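Sadia Orakzai runs the commuter student office at Claltengate College, on the ground floor of Abbasi Hall. She took the job in January, after six years in housing, and she says the two groups of students ask for very different things.

"In housing it was roommates and keys," she said. "Commuters ask where they can leave a bag and where they can heat up lunch."

The college enrolls 3000 students, and most of them live off campus. Until this year the office had one desk and no lockers. It now has 200 lockers along the east hallway, free for the semester, and all of them were taken by the second week of classes. There is a waiting list.

Orakzai also moved the office hours. It used to close at four. "A lot of our students come straight from work and don't get here until five," she said. The desk is now open until eight when classes are in session.

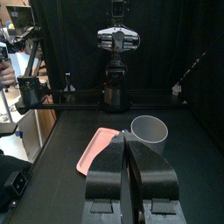
A pink tray on a black tabletop.

Hwa-young Won, a junior in accounting, drives in from Adunov – 50 minutes if the bridge is clear. She joined the commuter mentor program last fall and was matched with 2 first-year students.

"I mostly tell them how to set up their schedule," Won said. "My first semester I had a class at eight and another at three, and I sat in my car in between. I didn't know there was a lounge."

Mentors are paid a small stipend each semester. Orakzai wants to add evening mentors next, along with a ride board for students coming from the Cestach side of the county. Applications for fall mentors are open at the front desk through June 20, 2025.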